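# Oak floor, oil or leave it alone?

**hallway_205**

We bought a place in December with oak boards in the main room, and I'm trying to decide what to do with them before the furniture comes out of storage. The previous owner left a note that said "oiled, Arnalum, twice a year" and nothing else. I don't know if Arnalum is the oil or the company that did the work.

The floor isn't in bad shape. It has gone dull in the walkway between the door and the kitchen, and there's a lighter area where I think a rug used to be. I've had two quotes for sanding and refinishing. One was 4000 for the main room and hall with everything included. The other was 2422, but that guy wouldn't move the radiator covers and wanted the doors off before he got there.

Do I need to sand at all, or can I clean it and put more oil on?

**mopbucket**

Do the water test first. Put a few drops in the dull part and a few drops somewhere nobody walks, like inside a closet. Wait ten minutes. If the drops sit there, the finish is still working. If they soak in and leave a dark spot, it needs oil.

Also check that it's really oil. Plenty of people say "oiled" when they mean some kind of matte lacquer. Rub a bit of maintenance oil on a hidden spot. If it stays sticky on top the next day, you've got lacquer and you should stop.

**hallway_205**

Did it this morning. Closet: drops stayed up. Walkway: soaked in, maybe six or seven minutes. So I guess that answers part of it.

What I keep going back and forth on is the color. The boards don't match each other very well. A few have big looping grain and look darker, and others are pale and straight.

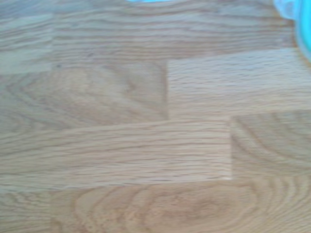
My partner likes the variation and I'd like it a bit more even. One of the sanding quotes included a stain to "bring it together" and I don't know if that's a real thing or a way to charge more.

**Dunmore Pete**

Stain won't bring it together. Flat-sawn boards with the cathedral pattern take stain differently from the straight ones, so you can end up with more contrast than you started with. If the boards are different now, they'll be different after. That's oak.

I'd leave it and oil it.

**b_villanueva**

I disagree with Pete on this. We had ours stained a medium brown three years ago and it did even things out. The pale boards came up closer to the others. You still see the grain but the floor reads as one color from the doorway. It depends on the stain and on who is doing it. Ask for a test patch that crosses several boards, and look at it in daylight and again at night with the lamps on.

Bernadette

**Dunmore Pete**

Medium brown will hide a lot, sure. But then every scratch shows up light. With plain oil you sand the scratch by hand and wipe more oil on and it's gone. Try that with stain.

**b_villanueva**

We have two dogs and I've touched up scratches with a marker. It isn't perfect. I can live with it.

**mopbucket**

Before anyone sands anything, find out how thick the top layer is. If it's engineered board there may be up to 3 mm of oak to work with, and if it's been sanded before there's less. Pull a floor vent or a threshold strip and look at the edge. Neither of those quotes means much until somebody has checked.

**hallway_205**

Neither of them looked. I'll pull the threshold at the kitchen.

**turkmen_s**

I clean and oil floors for a living, mostly rentals. For a dull walkway I would not sand. Wash with an oiled-floor soap, let it dry overnight, go over the worn part with a white pad, then a very thin coat of oil. Wipe off all the extra after fifteen minutes. Most of the bad floors I see had too much oil left on them.

The rug area will darken some with light. Give it a summer before you decide about color.

Put the used rags in water or lay them flat outside. They can heat up and catch fire in a pile.

Şengül Türkmen

**mopbucket**

Seconding the rags.

**hallway_205**

Threshold is off. It's engineered, and the oak on top measures a hair over 2 mm. So the sanding is on hold and I've told both of them. I'm going to do the soap and thin coat on the walkway only and see how it blends in.

Does it matter if I use a different brand of oil from what's on there?

**turkmen_s**

Usually not, if both are plain hardwax oil and the floor is clean. Try it in the closet first and leave it a couple of days.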